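Ticket 3839
Product: Troveo label and stock module
Site: Fankhauser, packing room
Opened by: Luminița Stanciu
Assigned to: Veronika Bárány
Priority: Normal
Status: Closed

Summary
Labels sent from Troveo to the Davex printer come out with the barcode shifted to the right. The last digits are clipped on the longer stock codes. Short codes print in full but are off centre.

Reported by L. Stanciu, 08:40
Started after the May update. We print on the 55 mm roll, same as before. The first label of a batch is usually fine and the ones after it drift. I have turned the printer off and on, reseated the roll and run the calibration from the front panel. After calibration the first few labels are right and then it goes again. The scanners reject anything with a clipped code, so we are typing those in by hand. There are 900 labels in the queue for this week's dispatch.

V. Bárány, 09:15
Please send the following:
Print density and speed as shown in the printer settings page.
The page size chosen in Troveo under Output, Labels, Media.
Whether the same fault appears when printing the built-in test page from the printer itself.
Please pause the queue and leave the jobs in it. Deleting them will release the stock numbers and they will have to be reissued.

L. Stanciu, 09:50
Queue paused. Density is at the default, speed is set to 2. Media in Troveo says "Custom (migrated)". I don't remember that entry from before. The test page from the printer is straight, I ran it several times in a row and there was no drift.

V. Bárány, 10:05
The printer and the roll can be ruled out if the test page is straight. "Custom (migrated)" is created by the update when it finds a media size that does not match its own list. It copies the width but not the gap between labels, and the gap is left at zero. The printer then receives a page length that is short by the gap on every label.

That accounts for a drift down the roll. It does not account for the sideways shift, so there may be a second fault. Please open the media entry and read me the values for left offset and rotation.

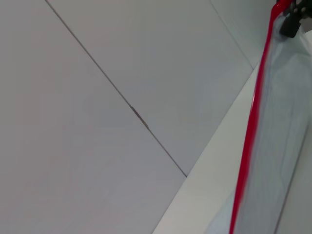 Does the label size need to be set in both Troveo and the printer driver?

The size has to match in both places. Troveo sends the layout and the driver sends the page length, and where they differ the driver's value is used without a warning.

L. Stanciu, 10:30
Left offset is blank. Rotation is 0. Gap is 0, as you said. The driver on the packing room computer is set to a different size from the one in Troveo, it has the old wide shipping label. I can't say who changed it or when.

V. Bárány, 10:45
Both faults are now explained. The driver is centring a narrow layout on a wide page, which pushes everything to the right. The zero gap causes the drift. Steps to correct:

Close Troveo on the packing room computer.
Open the driver preferences, choose the 55 mm size and save it as the default for all users. Saving it for the current user only will not hold, as the print service runs under its own account.
Open Troveo, go to Output, Labels, Media and add a new entry. Do not edit the migrated one. It is rebuilt from the old values each time the service starts.
Enter the gap printed on the core of the roll.
Set left offset to 0. A blank field is read as "use driver value".
Assign the new entry to the label template and restart the print service.
Print one short code and one long code before releasing the queue.

L. Stanciu, 11:40
Done. Had to ask for admin rights for the driver part. The short code is centred. The long code prints in full but the scanner still won't read it.

V. Bárány, 11:55
Check the bar width in the template. The migration sometimes lowers it by one step to fit the code on the page. Put it back to the standard value and reprint the long code.

L. Stanciu, 12:20
It had been lowered. Put back, reprinted, and it scans first time on both handsets. Releasing the queue now.

L. Stanciu, 15:10
Queue finished. No drift at the end of the run. The clipped labels from this morning have been reprinted and the hand-typed entries checked against the stock list. One had two digits swapped and has been corrected.

V. Bárány, 15:25
Thank you. The media migration fault has been passed to the Kirkora team, who maintain the update package. Until it is fixed, the migrated entry will come back in the list after each restart. It can be ignored as long as no template points to it. Closing. Reply to this ticket to reopen it.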